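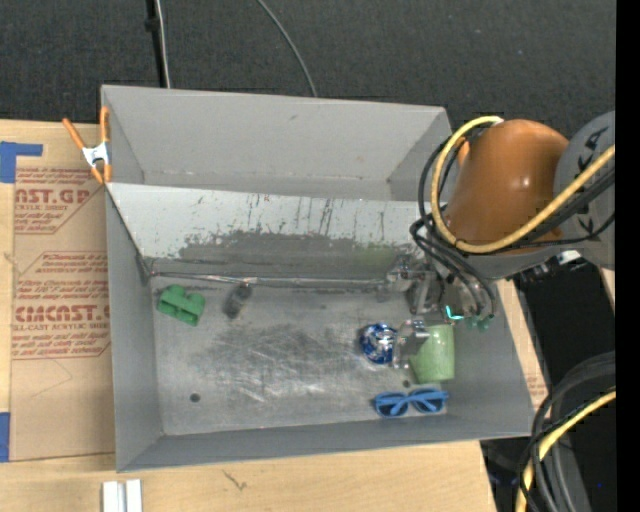
October 12, 2020

Bin night again at Litgate! If you're new to the blog, that's our robotics club, and this fall we've all gone a little crazy over picking things up. The project is called Tidolier, and the goal sounds so easy that my family still laughs at me when I explain it. The arm reaches into a bin of random stuff, grabs one item and moves it to where it belongs. A toddler can do it. We are working our way up to toddler.

We have 25 objects on the official list for the Prandadgate meet in January, and every team practices with whatever it can dig up at home. Ours is a great mix. Sunglasses are my favorite thing to hate, with those crossed temples and two dark lenses (the software sees a different object every time the light changes, I swear). Cups are friendlier, at least standing up. Put a green cup on its side and the gripper has to choose between pinching the rim and going around the whole body, and we've argued about that for 2 meetings straight.

The big news is that I finally got my own code onto the arm! I wrote the part that decides which object to try first. My old version always went for the closest one, and it was terrible in a crowd – it kept bumping the neighbors. The new one looks for the item with the most open space beside it. Last night we ran 29 tries with it and I wrote down every single one in my notebook, grabs, drops, misses and all. The walls are still giving me trouble. Anything that rolls up against the side gets a low score, so the arm saves it for last and then can't get a finger behind it.

Next up is wrist angle. Leite, our sister club, posted their notes on tilting the gripper before it goes down, and I've read them twice already. I also want to try slower closing on the round things, and somebody needs to recharge the laptop before we start this time (me, it was me).

More after the next meeting. I'm bringing a whisk!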